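okay so I finally quit using fabric softener and I have opinions, thread incoming

Backstory: I bought the giant jug of Neso every month for years. The blue one, "mountain something." My whole closet smelled like a hotel lobby and I thought that was what clean meant

Then my sister-in-law Natalia came to stay and used one of my bath towels and goes "does this thing even dry you?" And no! It did not! It pushed the water around my back and I had just been living like that

So I went reading. Softener leaves a coating on the fibers, that's how it makes stuff feel soft. Great for a blouse I guess, terrible for a towel, and my gym shirts had been holding onto a smell I blamed on my own body for two years

First thing I did was run every towel we own on hot with a cup of white vinegar and nothing else. Then again with regular detergent, half the amount I normally pour. (Half is plenty. The line on the cap is a suggestion from people who sell detergent) 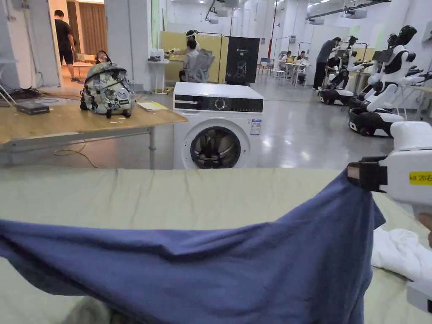 It took 4 washes before the old towels felt like towels again. The cheap ones from Stonton came back the fastest, the fancy wedding ones still feel a little waxy and I may have to let them go

Things I miss: the smell. That's it, that's the list. I tried the wool dryer balls and they're fine but they sound like somebody bowling upstairs, my husband made me stop running them after 9

Also static!! Didn't see that coming. November plus a fleece blanket and I zapped the cat so hard she left the room. Taking stuff out while it's a tiny bit damp helps a lot

Shazia Butt asked in the replies about baby clothes, I'm not the person to ask, but I did switch my kid's pajamas over and he hasn't noticed a thing

Anyway I have most of a jug of Neso left if anyone near me wants it. Porch pickup, bring a bag, the cap leaks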